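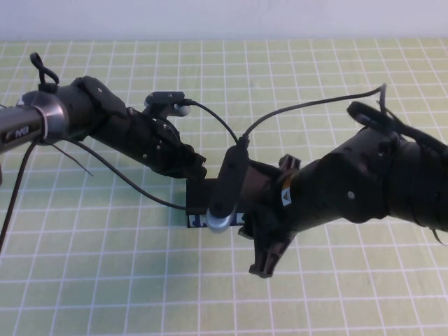

Two black robotic arms over a green cutting mat.

Schools > Elementary > Enrollment & Transfers

Can my daughter stay at her school if we move across the boundary?

Mireille Khoury
2021-03-05
We're moving from Itholm to Giststead this summer – all of 2 miles, but it puts us on the wrong side of the line for Wonilach Elementary. My daughter is in second grade and loves it there. The office told me in February to "fill out the transfer form," and I can't tell which one they mean. Has anyone done this, and do we lose the bus?

gistmom5
We did it two years ago! You want the continuing student form, not the open enrollment one (the names are way too similar, I filled out the wrong one first). Ours took 13 days to come back. And yes, we lost the bus, so I drive. It's fine except when it snows – then the drop-off line goes clear around the block. Ask about siblings too, because my son had to apply separately and I almost missed it.

T. Zein
just use a grandparents address, everyone does

Parkside Dad
Please don't do that, they check. I'd call the district enrollment desk instead of the school, they can look up how full third grade is. Our school has 200 kids and one grade was packed while the others had room. Get the answer in an email if you can.

Comments

ola_b: Is the continuing form good through fifth grade or do you redo it every year?

gistmom5: Every year for us, but it's one page.

Mireille Khoury: Thank you! Calling them tomorrow.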